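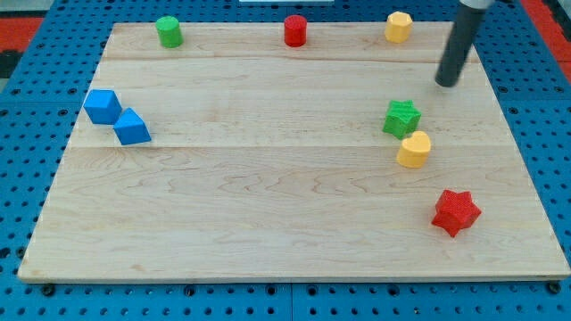
Re: Soaking dried beans, and the great salt argument
From: Bernice Issahaku
To: the Kirau kitchen list

Hello all,

I have been meaning to answer Paloma since January and kept putting it off until I had cooked another pot, and then of course the pot got eaten and I had to cook another one. So this is a long one, sorry, get yourself something to drink.

Paloma Montoya wrote:

> My grandmother never salted beans until the very end. She said the skins
> would go tough and you'd be chewing until Easter. Now Gifty tells me she
> salts the SOAKING water, overnight, and hers come out like cream. One of
> them has to be wrong and I'm scared to find out which. Also, does anyone
> still bother to soak black beans? Mine seem to do fine without it.
> Asking because I've got a big sack from Zapata's and company coming.

Paloma, I was raised the same way you were. No salt till the end, and my mother would have taken the spoon out of your hand if you tried. I cooked that way for most of my life and had plenty of good beans, so I don't think your grandmother steered anybody into trouble. But I've been salting the soak for a couple of years now and I'm not going back. The skins come out softer for me, and I get far fewer of those blown-out ones that leave their jackets floating on top. The inside tastes seasoned too, where before I was always chasing it with more salt at the table.

What I do is one heaping tablespoon of ordinary kosher salt to two quarts of cold water for a pound of beans. Stir it till it's gone, then put the beans in and leave them on the counter overnight. If your kitchen runs hot, put them in the fridge (I had a batch start fizzing on me one summer and the smell was something). In the morning I drain them, rinse them well, and start over with fresh water. Go easy on any more salt until you've tasted a bean.

As for what really does keep them hard, I'd look at acid and at age. Tomatoes, vinegar, lime, even a good glug of wine - keep all of that out until the beans are tender. I once put a can of tomatoes in at the start with some kidney beans, and we ordered pizza at 9 that night. And old beans are just old beans. Dela Quaye gave me a jar from the back of her aunt's pantry and I could have cooked those till the cows came home. If yours are stubborn and you know your water is hard, a small pinch of baking soda in the pot will help, but I do mean small, or they'll taste like soap.

On black beans, I agree with you, I don't soak them either unless I happen to think of it. They take me nearly two hours at a lazy simmer, a bit less if they're fresh, and the broth stays that lovely inky color. One thing I will say about kidney beans, and please forgive me if everybody knows it: boil them hard for a good ten minutes before you turn them down, and don't ever put them raw into a slow cooker. They can make you properly sick.

Bianca Sandu asked off the list whether I put anything in the pot. Half an onion, a bay leaf, a couple of garlic cloves with the skin left on, and a spoonful of olive oil, which seems to keep the foam down. I used to use a ham bone, but my daughter-in-law doesn't eat pork and I found I didn't miss it as much as I thought I would. A strip of kombu is nice if you have it. Gifty puts in a dried chile and fishes it out halfway, and I may steal that.

Leave them to cool in their own broth if you can stand to wait. I think that helps as much as the salt does, and they're better the next day anyway. They freeze well too, covered with the liquid, with an inch left at the top of the container for it to swell.

Paloma, if you're nervous with company coming, do a cup of them each way this week and taste them side by side. And write back and tell us, even if your grandmother wins!

Oh, and whoever has my big blue enamel pot from the Kando potluck, there's no hurry, but I would like it back before the cold weather.

Love to everyone,
Bernice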